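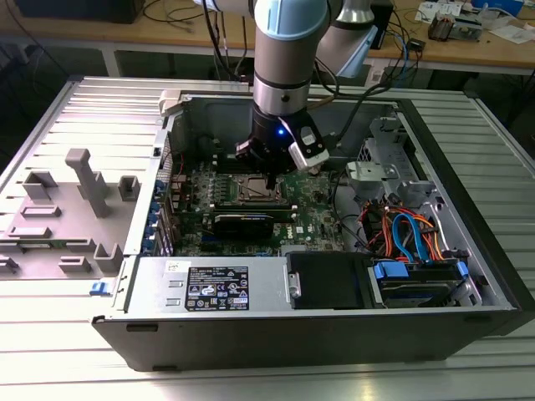
Peltatstead Neighbors' Letter > September > Around the Workshop

Getting reacquainted with the old office tower

If you have one of those big black desktop computers under a desk somewhere, and it has been there long enough that you've stopped seeing it, this item is for you. Our Friday repair evening is giving itself over to desktop towers all this month, and I have been looking forward to it more than a grown woman probably should.

I have a soft spot for the older office machines, the kind with a side panel that comes away in one piece and a case you can lay down flat like a suitcase. Lay it down and there it all is: the green motherboard in the middle, the memory slots in a row just above the processor socket, the graphics card below, and the drives off to one side in their metal cage. And the blue bits! Somebody once decided that the retention clips at the back and the handles on the hard drive tray should be blue, and I would like to shake that person's hand, as I am forever telling newcomers to look for a colored clip before they go hunting for a screwdriver.

Please do put the side panel somewhere flat with the inside facing up. The molded posts and tabs on it look sturdy, but we had one snap last winter when a panel was leaned against a chair leg, and Homa Najafi spent most of an evening with glue and a clothespin putting it right. (It held, and the machine is still doing the seed library's labels.)

A word about the cables, which is where most people lose heart. You open the case, you see orange and red and blue all bundled up together under the drive cage, and you want to close it again. Don't. Take a picture with your phone, then take another one closer in. The blue SATA cables go to the drives and each one only has two ends, so they are much friendlier than they look. Leave the power supply shut, please. You can read the label on the outside as long as you like, but the silver box itself stays closed, and we are firm about that even with the regulars.

We will be going through dust, memory and drives, in that order, and anyone who wants to stay on can look at processor sockets with Homa. She has a very steady way of explaining how the bracket lifts and how the chip sits, and she doesn't mind being asked twice — I have asked her a good deal more than twice. Paste and wipes are provided. The Ghorbani family have given us another box of anti-static wrist straps, for which many thanks, and Stuvetti Hardware is letting us have small screws by the scoop again.

Bring the tower and its power cord. You needn't bring the monitor, we have several and they are heavy to carry up the steps. If there is anything on the drive you would be sorry to lose, copy it off at home first, or come a little early and we'll help you do it here. Spare parts are welcome too, and the memory drawer is low at the moment.

We have had 153 machines across the bench since we began, a number Homa keeps in pencil inside the cupboard door, and I would dearly love to see yours added to it. There will be tea, and I am making the lemon bars.

Filed under: Repair evenings, Computers and radios

Recent items
Cendness choir looking for altos
Path repairs by the mill pond begin
Library sale raises 900 dollars
A second life for your kitchen chairs
Bulb order: 330 daffodils still to be claimed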